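Simulation Test Engineer, Grasp Safety (fixed term)
Vaher, Naltport office

Vaher is hiring one engineer to work on a fault in our tabletop handling software. The contract runs to the end of April, with a possible extension.

In our spring release, the arm sometimes closed its gripper before it reached the object. In simulation this meant a missed grasp. On the test cell in Sandomthorpe it meant a finger driven into the edge of a table at close to full speed. The emergency stop was pressed and no one was hurt, but the wrist joint had to be replaced and the cell was shut down for 4 weeks. The release was pulled the same day.

We went back through the logs and replayed 452 runs in Runlow, our in-house simulator. The early close showed up in 80 of them. Most involved small, flat items close to the edge of a table, where the depth estimate can jump from the tabletop to the floor. We have a workaround in place – a slower approach and a hard height limit – but we don't have a root cause we are willing to sign off on.

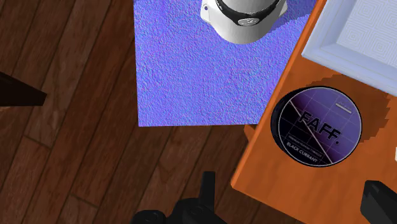 You would own the replay work from start to finish. That means building new household setups in Runlow, changing one thing at a time (lighting, shadows, surface texture, object position), and writing up which changes bring the fault back. You would also check whether the simulator itself is part of the problem. Shadow rendering is coarse at present and we have not ruled it out.

The work includes:
- reproducing the early close on demand
- adding regression tests so it can't ship again
- reviewing the height limit with Natália Frade, who runs the test cell
- keeping the incident file up to date
- being present for the restart of the cell, which may mean two or three trips to Sandomthorpe

You need solid Python, some C++, and experience with at least one physics simulator. You should have worked on a real arm at some point, and you should know how to lock one out. Experience with depth sensing is useful. A degree is not required. We do ask for a writing sample, and an old bug report or test report is fine with names removed.

You would report to Rui Henriques. The team is small and most of it is in the office most days. Remote work is possible two days a week, except during cell tests.

Send a resume and the writing sample to Joana Magalhães in the Naltport office by Aug 18, 2023. Interviews are in person and include a one-hour log review. We pay travel costs for candidates coming from over 280 miles away.

Recent openings
Field Service Technician, Sandomthorpe
Controls Engineer, Wrist and Gripper
Technical Writer (part time)
Runlow Rendering Developer
Office Manager, Naltport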